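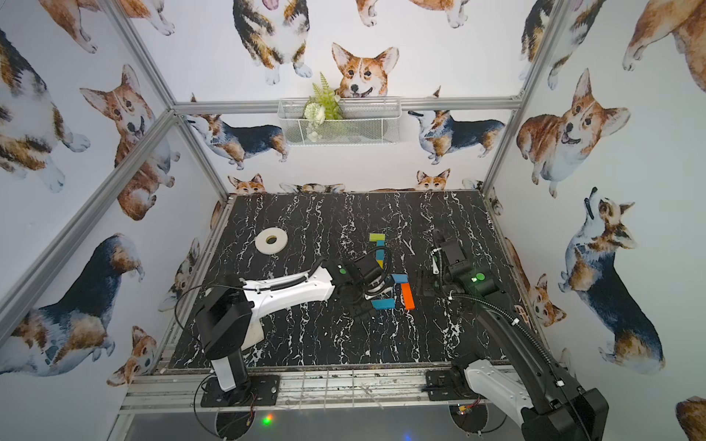

MINUTES OF THE PROJECT MEETING
Student Manipulation Project, Block Placement Group
3 Sep 2018

Present: Trinh Giáp (chair), Slamet Goh, Farhad Asadi, Davoud Hassanpour (minutes)
Apologies: Keyvan Bahrami

1. Minutes of the previous meeting

The June minutes were accepted with one correction. Under item 4, "joint limit" should read "velocity limit". The action on the shared drive is closed. The action on the spare USB hub is carried over to Goh.

2. Status of the block task

The task definition is unchanged: two arms, wooden blocks on the marble-pattern top, target shapes built by laying blocks end to end or at right angles. Shapes are specified on a printed card and graded on contact between neighboring faces and on angle.

Asadi reported that the logging script now writes one directory per episode. The total on the drive stands at 3,628 episodes, including those recorded before the summer break. Episodes with a missing camera stream have been moved to a separate folder and are not part of that total. The script still fails without a message when the disk is full. Asadi will add a check at startup.

Giáp asked that the operator's initials be entered for every session. The field is blank in many of the June files and cannot be recovered.

3. Corner shapes

Goh presented the notes on shapes with one right-angle joint. The cross piece is placed first and the long piece is brought up to it. When the order is reversed, the long piece tends to be pushed out of line by the finger on the inner side of the corner. The group agreed to fix the order in the task card and to stop collecting the reversed version.

The wrist view loses the near end of the shape when the finger is over it. Asadi proposed using the fixed camera to grade the last joint in such cases.

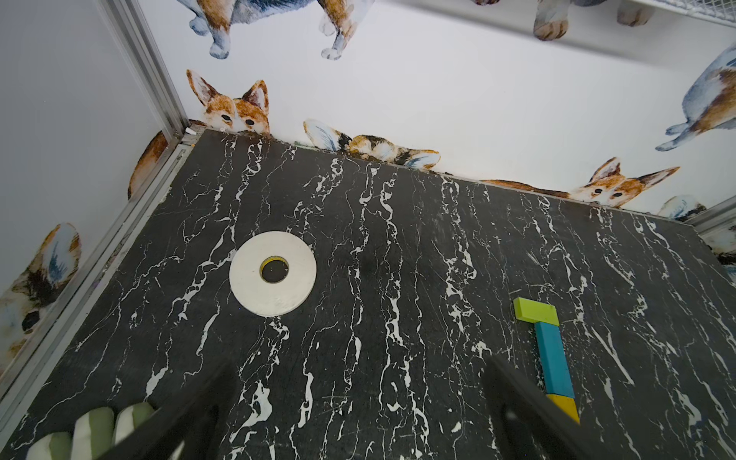

Hassanpour objected that the fixed camera has not been recalibrated since the mount was changed, and that grading from it would mix two error sources in one score. He preferred to open the gripper, retract to the home pose and grade from the wrist view. Goh noted that this lengthens each episode. After discussion it was agreed to try the retract method on the next batch and compare.

4. Table and enclosure

The position of the tape roll is to be treated as part of the layout until the next data release. It may not be moved between sessions. If it is used, it goes back in the same place.

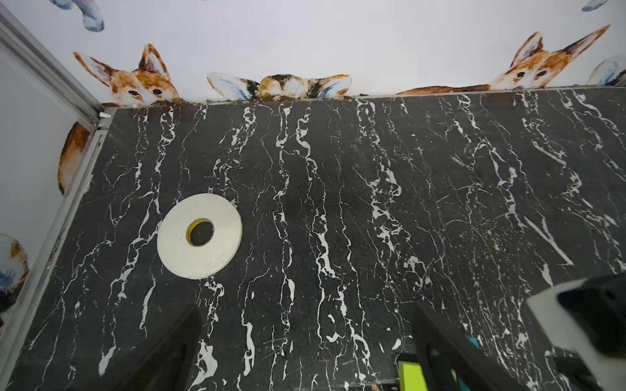 The frame bolts are to be checked at the start of each week. Goh has the hex key. Asadi asked whether the veins in the tabletop pattern cause false edges in the block detector. Giáp replied that they do at the current threshold, mostly with the thinner veins, and that a color mask ahead of the edge step removes most of them. The mask will be merged under the branch name Relivov. The old Jiletti branch will be frozen and kept for reference only.

5. End-to-end alignment 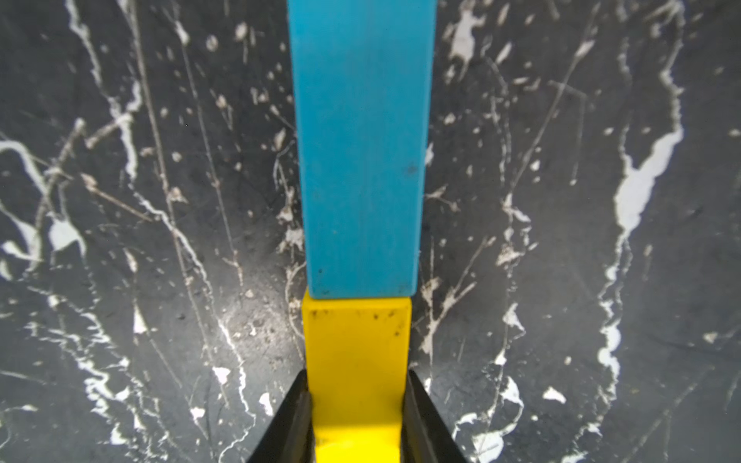 The alignment tolerance was set at 2 mm lateral offset. Goh considered this too strict for beginners in the club and asked for a separate practice grade, which was accepted. For the straight joint, the operator is to grip the near block by its long sides and slide it forward until the end faces meet, as with the yellow block against the blue one. The far block must not be held by the second arm during this step. Dark marks on the block ends are to be cleaned off with a dry cloth before recording, as the detector has read such marks as gaps.

6. Competition entry

The entry for the Zostis student round will be made under the team name Amini. The rules allow 7 attempts per team, of which the best is scored. The written report is limited to 1,000 words, excluding tables. Giáp will draft the method section and Asadi the data section. Bahrami had sent word that he can do the proofreading but not the figures. Figures assigned to Hassanpour.

7. Actions

Asadi: disk check at startup; data section of the report.
Goh: revised task card with fixed placement order; practice grade; spare USB hub (carried over).
Giáp: merge color mask; method section of the report.
Hassanpour: comparison of grading with and without retract; figures.
Bahrami: proofreading.

8. Any other business

Goh asked for a second copy of the lab key. Deferred to the next meeting.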